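The Fingers Team

At Sugden High, an after-school club is teaching an arm to clear the dinner table, and the students can't stop talking about fingertips

By Hanne Lindqvist

Watch out for the extension cord. It runs straight across the doorway of the old ceramics room at Sugden High School, and in the two afternoons I spent there I tripped on it three times. The students step over it without looking. They're usually carrying a laptop, and they're usually in the middle of an argument.

The argument on my first visit was about a sponge. Should the arm pick it up from the top, where it's easy to find, or from the side, where it squashes less? Emanuel Zamfir, a junior, was for the side. Fereshteh Farahani, a senior and this year's captain, was for the top, and she had a spreadsheet. I have been to city council meetings with less at stake and a lot less energy.

The club calls itself Wumura, a word an earlier group of members made up so that it wouldn't be an acronym. There are fourteen of them this fall. They're getting ready for the Rondach, a regional contest for high school teams in which a robot arm has to clear a cluttered table in ten minutes. Cups, cloths, lids, spoons, crumpled paper, anything you might find after a big meal. Each item has to land in the right bin. Drop one on the floor and you lose points. Crush one and you lose more. The judges set the table, and teams don't see it until the clock is about to start.

Last March, Wumura scored 957 points, good enough for fifth place and the best result the school has ever had. They would like you to know that fourth place was very close.

Soft things are hard

"Everybody's arm can pick up a block," Fereshteh told me. "We were great at blocks!" Then she pulled a dish towel off the back of a chair and let it fall on the bench. It landed in a heap. She picked it up and dropped it again, and it landed in a completely different heap. "Okay, so now where do you grab it?"

I had never thought about this, and I have spent a good part of the past week thinking about it. A mug has a handle and it stays where it is. A towel has no front and no back, and the moment you touch it, it's a new shape. People deal with that by feel. The club's arm has no feel to speak of, only two fingers that close until the motor meets resistance, so most of the season has gone into working out how hard to close them, how fast, and at what angle to come in.

They keep a log of every attempt. It's a shared document with columns for the object, the approach, the closing speed and the result, and there's a comments column that nobody's English teacher should see. When I visited, the log had 1617 rows. Of those, 374 were marked "slip," meaning the fingers closed on the thing and it slid out on the way up. Emanuel sorts the slips by object every night before bed. Paper napkins are at the top. He's furious about napkins.

Made down the street

The money side is modest. The club has $600 for the year from the school, and contest registration eats a big bite of that. What makes the difference is Plitelier, a shared workshop four blocks away where members rent time on printers, saws and a small mill. Bradley Ackroyd, who manages the place, lets the Wumura students have the bench by the window two evenings a week in exchange for sweeping up at closing time.

He also looks over their drawings. "I don't fix them," he said. "I ask what happens when that bolt comes loose. They go quiet, and then they go home and fix it themselves." He showed me a coffee can under his desk full of fingertips that didn't make it: blunt ones, hooked ones, one pair with little teeth, a set so long they knocked into each other. I asked if I could keep one. He said to ask Fereshteh, and Fereshteh said absolutely not, they still get those out and look at them.

Jasmina Nikolaidis, who teaches physics and has run the club for six years, was pleased to hear about the can. She has a rule that no part gets thrown away before somebody has written down what it was good at. The toothed pair, for instance, was hopeless on paper and terrific on washcloths.

Her other rule is that everyone takes a turn at everything. Programmers file plastic. The freshman who joined to design the T-shirt spent an hour on my second afternoon adjusting the approach height two millimeters at a time, with her tongue between her teeth, and when the arm finally lifted a wadded napkin clear of the bench and held it, the noise in that room was something else. I yelled too. I'm not sorry.

Wide open

So what did all that arguing lead to? After the blunt ones and the toothed ones, the team has come around to points. The tips are angular black wedges, flat on the inside where they meet the object and narrowing toward the top, so they can slide in under a fold before they squeeze. Silver aluminum links swing them in from either side. Every attempt starts with the fingers spread wide, and Emanuel likes to hold them there for a second before he lets the arm go. He says it's to let the motors settle. Fereshteh says he just enjoys it.

They haven't settled the sponge question. Top is ahead by a little, and there's talk of deciding it by how the sponge happens to be lying, which would mean a whole new branch in the code and probably another few weeks of rows in the log. Nobody seemed upset about that. Two of them had already started sketching it on the back of my notepad.
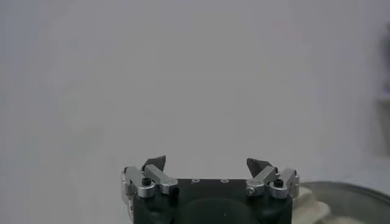 If you'd like to see it for yourself

Wumura meets after school in the old ceramics room at Sugden High. Families and neighbors can come to the open practice on 2022-10-30, when visitors get to set the table and the arm has to cope. Bring something soft from your kitchen. Napkins are welcome, whatever Emanuel says.

Students who want to join can see Ms. Nikolaidis at any point in the year. You don't need to know how to code, and you will be asked to sweep.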